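Wrist drift (Nurmi fault)

Wrist drift is the name we gave to a fault in the Nurmi arm controller, and I'm writing this entry because I'm the one who kept restarting the thing and hoping! In short, the wrist joint slowly stops agreeing with the number the controller holds for it. The arm thinks it's pointing at the faucet, and the gripper is really heading for the cabinet doors.

History

Ivan Horobets logged it first, on 4 February 2019, during a long set of kitchen runs in the Asow simulator. He blamed the sink model (so did I, for weeks). Nadiia Holovko then ran the same task 2,250 times overnight and got 506 bad reaches, nearly all of them late in a session. Restart the controller and the trouble went away for a while, which fooled plenty of us.

Cause

The controller adds up small wrist moves and rounds each one before saving it. One rounding is nothing. Thousands of them, all leaning the same way, and you've got a gripper pushing on a door it was never sent to. Yaryna Moroz found the line in July, in a file I had reviewed myself. Ouch.

Safety

In simulation a bad reach costs you a run. On a real arm it could pinch a hand or crack a dish, so Riseo held back the hardware release until the fix was in. The fix keeps the full value and checks it against the joint sensor every 30 moves. I'd still keep the stop button close (I do).
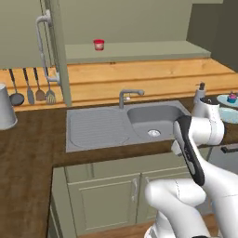

Can a restart be used as a fix for wrist drift?

Only as a stopgap. A restart clears the saved error, but the old controller starts building it up again with the very next move, so install the update before you run anything long.

Related faults

See also elbow lag, which looks similar but comes from a slow motor reply. Catríona Quinlan keeps the notes on that one.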